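제4장 도시와 숲: 중세 에르크베르크의 목재 경제

학습 목표
도시의 성장과 산림 이용의 관계를 이해한다.
벌채권을 둘러싼 분쟁의 원인을 설명할 수 있다.

중세 도시는 나무로 지어졌고 나무를 태워 살았다. 집의 뼈대, 다리, 수레, 술통은 물론이고 식탁과 궤짝 같은 살림살이도 모두 목재였다. 대장간과 빵집에서는 날마다 많은 땔감을 썼다. 따라서 도시가 커질수록 가까운 숲은 줄어들었고, 목재는 더 먼 곳에서 실어 와야 했다.

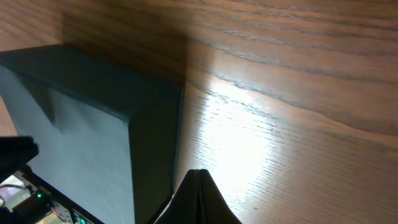
트리스티츠, 1215년 9월

강가의 하역장에 통나무 뗏목이 들어온다. 상류의 숲에서 벤 나무를 엮어 물길로 내려보낸 것이다. 하역장 관리는 통나무 200개를 확인하고 장부에 적은 뒤, 그 가운데 30개를 통행세로 떼어 놓는다. 나머지는 하류의 에르크베르크로 간다. 그곳에서는 성벽 안쪽에 새 시장이 들어서고 있다.

이 무렵 에르크베르크의 인구는 약 300가구였다. 시 참사회는 주민이 땔감으로 쓸 마른 가지를 줍는 것은 허용하였으나, 참나무를 베려면 따로 허가를 받게 하였다. 숲에서 돼지를 치던 농민들은 이 규정에 반발하였다. 도토리가 열리는 참나무 숲은 이들에게 가을철 사료를 얻는 곳이었기 때문이다.

역사가 발트라우트 티데만은 이 분쟁을 도시와 농촌의 대립으로 보았다. 반면 빌렘 루카치는 농민 가운데서도 목재를 팔아 이익을 얻은 사람이 있었다는 점에 주목하였다. 두 견해의 근거가 되는 사료는 4.2절에서 다룬다.

4.1 숲의 주인은 누구였는가

중세의 숲에는 여러 사람의 권리가 겹쳐 있었다. 영주는 사냥할 권리를, 수도원은 벌채할 권리를, 마을 주민은 가축을 놓아기를 권리를 주장하였다.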